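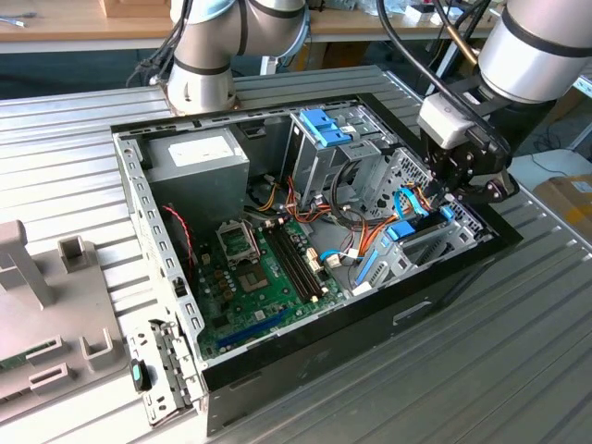

I've had the same type of office desktop for years, and when one of them stops being worth mending I strip it and keep the useful bits. This one came from Tasport, the small removals firm where my friend Julián Bustamante does the books. They replaced the office machines in August and he asked if I wanted an old one before it went to the tip. I said yes before asking whether it worked. It does, more or less, or it did before I took the processor out. What I like about this sort of case is how little of it needs a screwdriver. The parts you are meant to pull on are blue, like the latch on top of the drive cage, and most of the rest can be left alone.

The plan is simple. The board is too slow for anything I do now, so the processor and memory have gone to Ramiro Moya, who has two machines of the same age and keeps them going for his daughters. The case, the power supply and the hard drive stay with me. I want the case for a backup machine that will live in the cupboard under the stairs and be switched on once a week.

I started with the side panel. There's always a moment with these where you pull the wrong way and think it must be stuck. Give it a firm tug once the catch is released. I laid the case down flat before going any further, and I'd say the same to anyone doing this. Working on a tower standing up means one hand is always holding it still, and if you drop a screw it goes straight to the bottom and under the board.

Next was dust. I won't go on about dust. There was a fair amount when it arrived and I took the case outside and used a soft paintbrush on it, then a hand blower. Don't use the household vacuum cleaner inside a computer. Visitación Manzano, who lives across the landing, lent me hers once for exactly that and I'm glad I only used it on the floor afterwards.

Then the processor. You lift the lever, the metal frame comes up, and you take the chip out by its edges, straight up. I put it in a proper plastic clamshell from Pelluvis, which sells them in tens for not very much. On this board the contacts are in the socket and they bend if you so much as look at them, so keep fingers, sleeves and cables well away from it while the frame is open. Ideally you'd fit a plastic cover over the socket. I haven't got one and the board is going to be recycled anyway.

The memory came out in less than a minute. Push the clips at the ends down and the sticks pop up.

Cables took longer. Whoever built these knew what they were doing, as the power wires are only just as long as they need to be, but that means you can't shove them out of the way very far. I have a small Vogler torch that I hold in my teeth for this part. My method is to unplug one thing, write on a bit of masking tape what it was, and wrap the tape round the cable near the plug. I have skipped the tape before and regretted it.

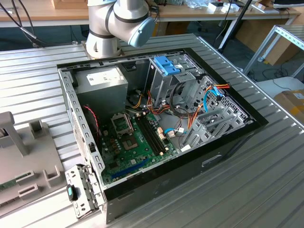
Why does a hard drive show up smaller on the computer than it says on the label?

The maker and the computer count differently. On the label a kilobyte is 1,000 bytes, but some operating systems count it as 1,024 and still call it a kilobyte. The difference grows as you go up through megabytes and gigabytes, so a big drive seems to lose more than a small one. Nothing is missing and there is nothing to fix. I get asked this a lot, most recently by Eero Saarela, who had sent a perfectly good drive back to the shop over it.

Back to the machine. The hard drives in these cases sit in plastic carriers. The carrier clips round the sides of the drive and slides into the bay, and there are no screws involved at all. You unplug the data cable and the power cable first, then squeeze and pull. The data cable plug on some of them has a small metal spring that you have to press. If it doesn't want to come, look for the spring before you pull any harder. I broke the plastic tongue off a drive years ago by not looking, and that drive had all my holiday pictures on it, up to 3,000 of them if I count the blurred ones. I got them back in the end by holding the plug in place with tape and copying everything in one go, with nobody allowed to walk across the room.

Before the drive went anywhere near the backup job I ran a full test on it overnight. I copied off a folder of old invoices for Julián as well, since he'd asked, and then wiped it. If someone gives you a computer from an office, wipe the drive even if they tell you it has been done. It saves an awkward conversation later.

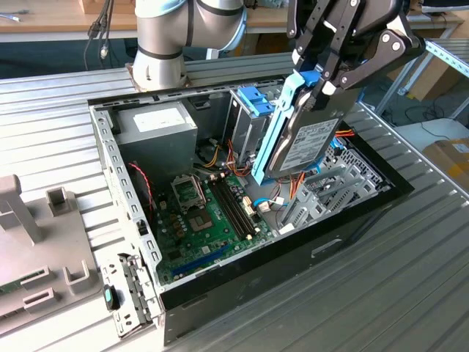
Carriers are worth keeping even when the drive is dead. A loose drive in one of these cases has nothing to hold it, and buying a carrier on its own costs silly money for a bent bit of plastic. I've got a shoebox with several in it, from different models, and of course most of them nearly fit everything. The ones that nearly fit are the worst. They go in, they seem fine, and then the drive hums against the metal and you can hear it from the next room. If a carrier doesn't click, it's the wrong one. I've marked the ones from this model with a dab of nail varnish.

I had the drive in and out a few times while working out where the cables would run with a different board in place. The data cable has a curve in it from years of sitting in one position and it wants to go back to that position whatever you do. I may just buy a longer one. Pelluvis had them at 60 pence last time I looked, with postage that came to more than the cable.

Unai Echevarría asked in the comments last time whether it would be easier to buy a ready-made backup box such as the Geteo he has at home. Probably. His is small and quiet and he set it up in an evening. Mine will be bigger and take me several weekends. But the case was free, I already have the drive, and I know where everything is if it goes wrong.
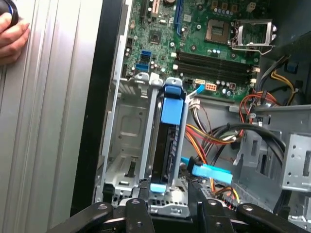

The replacement board is the bit I haven't settled. The fixing holes look standard, but the plug for the front power button isn't, so I'll have to work out which wires do what or buy an adaptor. The power supply is also on my mind. It has given no trouble, but it's as old as the rest of the machine and a backup computer is a poor place to save money on that. I'll test it with a meter first and decide after that.

If you're doing something similar, keep the screws from the board separate from the other screws. They look the same in a saucer and they don't all have the same thread. I use an old ice cube tray with a lid. And take a few photos as you go, especially of the plugs along the edge of the board, as the printing next to them is tiny and you won't remember.

Still to do: get the old board out, clean the bay, find the spare carrier for a second drive (it's in the shoebox somewhere), and ring Ramiro to see whether the memory works in his machine. I'll put the wiring for the front button up once I've got it sorted – if anyone already has it for this type of case, please leave it in the comments and save me an afternoon.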